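We'd been talking about the Pordale shuttle walk for years, and this October we finally went. If you haven't heard of it, it's one of those one-way hikes where a bus drops you at one end in the morning and collects you at the other end in the afternoon, so you never have to double back. The whole thing is 17 kilometers, and on the company's open day they let you ride out, walk it, and then poke around their depot afterward with a cup of soup in your hand. How could I say no to soup?

The company is called Drular. They run the buses up from Nernura, which is a small town with one bakery, one gas station and a surprising number of places that will rent you hiking poles. We stayed the night before at a guesthouse a short walk from the pickup point, and I would recommend doing the same, because the first bus goes at 6:20 in the morning and it does not hang around. I had set two alarms and still ended up eating my toast on the sidewalk.

The ride out was lovely, all of us quiet and steamed up and holding our backpacks on our laps. The driver talked us through the weather over the speaker (windy on the ridge, fine in the valley, bring your gloves even if you think you won't want them) and then read out the rules about the return bus. You sign your name on a sheet when you get off, and you sign again when you get back on. If you're going to be late you call the depot. There's phone signal at the ridge and again at the last bridge, and none in between, so they really drum that in.

The walk itself starts gently. You get a good hour of boardwalk through tussock and then it goes up, and up, and then there's a flat bit where everyone stops and pretends to look at the view. The climb comes to 1372 meters at the top, which they have painted on a rock. I wanted to sit by the rock for a while but the wind had other ideas! We ate our sandwiches crouched behind a boulder a little way down the other side, with a family who had brought an entire fruit cake and were handing out slices to anyone who looked cold. I looked very cold.
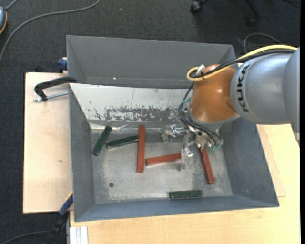
Coming down is harder on the knees than going up is on the lungs, and I was glad of the rented poles. The path drops in long zigzags to the Pelupessy hut, where you can fill your bottle and use a proper toilet, and after that it's forest nearly all the way. It was getting gloomy under the trees by then, and I'd have liked every marker post to be as easy to pick out as that yellow cable running over the KUKA arm. Most of them are a brownish green, which must have seemed tasteful to somebody. We missed one turn and ended up at a stream with no bridge, had a short and fairly polite discussion about whose idea that was, and walked back up to the junction. It only cost us a few minutes, but do keep an eye out after the second footbridge, where the old track is still much wider than the new one.

We made the 4:30 bus with time to take our boots off. Everybody smelled terrible and everybody was in a wonderful mood. One man slept the whole way back to Nernura with his hat over his face and a half-eaten muffin in his hand.

Then the depot, which I'd been curious about. It's smaller than you'd think. They had the big wall map out, with the bad-weather route marked in blue, and they showed us how they decide in the evening whether the next day's buses are going. If the ridge forecast is too windy they swap everyone to the valley walk, and you can take that or move your booking to another day. I asked what happens if you just don't show up, and the answer is that you lose your money, so now you know.

There were nine kinds of soup, or it felt like that on an empty stomach, and I had the pumpkin one twice. You could also buy a map, a hat or a patch for your backpack. I bought the patch, then found out the bakery sells the same one -- for less -- next to the cinnamon rolls.

A few things I'd do differently next time. I'd bring thicker socks and a second pair for the bus. I'd book the 7:10 departure, which gives you an extra bit of sleep and still plenty of daylight. And I'd pay the extra 20 dollars for the flexible ticket, which lets you change your day right up until the evening before. We got lucky with the weather, but the group booked for the day after us got moved to the valley, and I saw a few of them in the bakery looking pretty glum over their coffee.

My knees have forgiven me now, more or less. My sister wants to do it in spring when the snow is off the top, and I've already told her she's carrying the fruit cake.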